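Marble film on a desk, worth it?

svenja_i
I have a 33 inch wide desk with a worn top and want to cover it with the glossy white marble film. Has anyone lived with it for a while?

Fuchs11
Had it since August. Wipes clean, but the glare from the lamp bothers me. Get the matte.

uolivares
Disagree. Matte holds pencil marks. I'd take some glare.

svenja_i
What about a power strip on top? Mine would have to stay on the desk.

Fuchs11
Screw it under the desk. Rubber feet can mark the film.

L. Nong
Mine stays on top and I like it there — I switch the outlets off one by one and don't want to crawl for that. The colored outlets help too. Lamp and printer go on those, and the green cube adapter goes at the cord end.

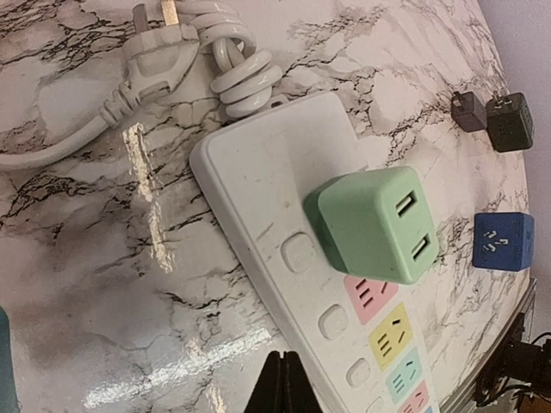

I lift the strip when I wipe the desk and have had no marks so far. If you do put it underneath, get one with a single big switch.

Fuchs11
Give it another summer.

uolivares
Depends on the feet. Mine has none and the film is fine.

svenja_i
Ok, glossy, strip on top. Will order tonight.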